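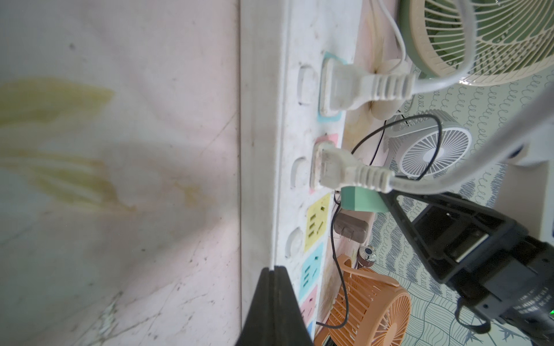

Ticket 115 – Power strip by the stained wall, no output on lower outlets
Site: Groniro, Drestville workshop, storage end
Opened by: Nurhan Uçar, 3/7/22
Assigned to: Vojtěch Jelínek
Priority: Normal
Status: Waiting on parts

Initial report (N. Uçar)
Two of the three fans run from the top two outlets on the wall strip. Moved the small fan's plug down to the yellow outlet to get some slack in the cable. No power. Tried the light blue one under it, same result. Moved the plug back up to pink and the fan started normally. The wall next to the strip also has a large yellow-brown stain. I don't know how old it is. Please check whether it matters.

Entry 1 (V. Jelínek)
Asked for switch positions. The buttons sit to the left of the sockets, one beside each of the upper three outlets, so cyan, pink and yellow are switched separately.

Entry 2 (N. Uçar)
Pressed the third button several times. It clicks but feels softer than the other two. Yellow is still dead. There is a lot of dirt around the edges of all the buttons.

Entry 3 (V. Jelínek)
On site. Tested with a plug-in tester and a desk lamp.
Cyan: OK
Pink (upper): OK
Yellow: no output, switch in either position
Light blue: no output
Pink (lower): OK
Blue (bottom): OK
The lower pink and bottom blue outlets work, so the feed reaches the far end of the strip. The fault is local to yellow and light blue. Tripped nothing at the panel during the test.

Entry 4 (V. Jelínek)
Moisture meter on the plaster, same scale throughout. Stained area at mid height: 11. Rough patch low on the wall where the white material is flaking: 37. Clean section by the door, for reference: 11. The stain reads as dry. The low patch does not. Forwarded to Gülizar Ateş for the building side.

Entry 5 (G. Ateş)
Noted. Please don't scrub or repaint the stain until I have looked at it. The small dark spots and the fine cracks can wait. Anything stored against that wall should be moved 30 cm out.

Entry 6 (V. Jelínek)
Isolated the strip at the panel and opened the casing. Brown residue on the contacts behind yellow, and the link to light blue is loose at one end. Did not attempt a repair – the casing is old and the clips on one side did not survive opening. Closed it with tape, left it switched off and tagged it. Both fans are now on the outlet by the door.

Entry 7 (Yufang Hou, purchasing)
Dönmez has no strip in that length. Ziria has one with individual switches on every outlet. Ordered one. Do you need new wall brackets?

Entry 8 (V. Jelínek)
Yes, two brackets. The new strip goes higher up and clear of the flaking plaster. The old position can be filled once the low patch reads the same as the reference.

Open items
– Fit replacement strip (Jelínek)
– Inspect wall, find source of damp at low patch (Ateş)
– Wipe down both fan grilles before they go back (Uçar)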